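O Westodik e o preço de um peão simulado
Por Ilona Kerekes - fevereiro

O Westodik, pacote de simulação da Stamance, custa 70 euros por mês e promete treinar pinças de dois dedos sem hardware. Testei-o com a tarefa de xadrez. Defendo que vale o preço, com reservas.

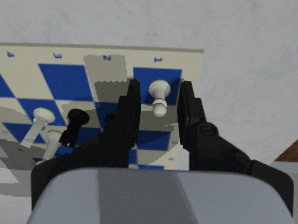
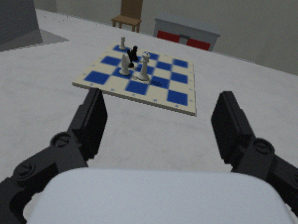
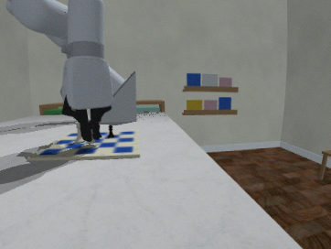 O que convence

O tabuleiro de cinco por cinco é uma boa escolha: reduz o problema à preensão. Na primeira vista, os dedos ladeiam o peão branco com folga visível. Na segunda estão bem abertos e sem carga. Esse par de vistas serve para depurar a aproximação.

O que falta

Corri 166 episódios e a documentação não explica o modelo de atrito. As sombras serrilhadas junto ao "2" também me preocupam - uma política visual pode aprender o artefacto. Para laboratórios pequenos, compraria. Para produção, exigiria antes uns 500 ensaios físicos.

Última atualização: fevereiro
Contacto: redação Jullix | © Jullix | Voltar ao topo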